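Griketti wants you to know that its bottled vinegar drink is alive. The label says so in three places. What the label leaves out is what the live part is supposed to do for you at $6 a bottle.

I put that to the company's founder at the Larnitz plant in January. "People tell us they feel lighter," he said. Lighter how? "Less heavy." He offered me the ginger one – sharp, brown, a bit like salad dressing with bubbles.

The plant fills 600 bottles an hour, and every batch sits for 90 days. Has anyone tested the health claims? "We surveyed 100 customers," he said, "and they were very happy." They were also, he agreed, people who already bought the stuff.

Plalerholm, the grocery chain, dropped the drink last fall after some caps popped on the shelf. He calls that a storage problem. The chain's buyer, reached by phone, calls it a vinegar problem.

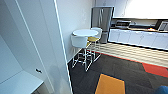

How much sugar is in a bottle?

"Eleven grams when we fill it. After that it depends on how cold the store keeps it."

The label says four. He said new labels are coming.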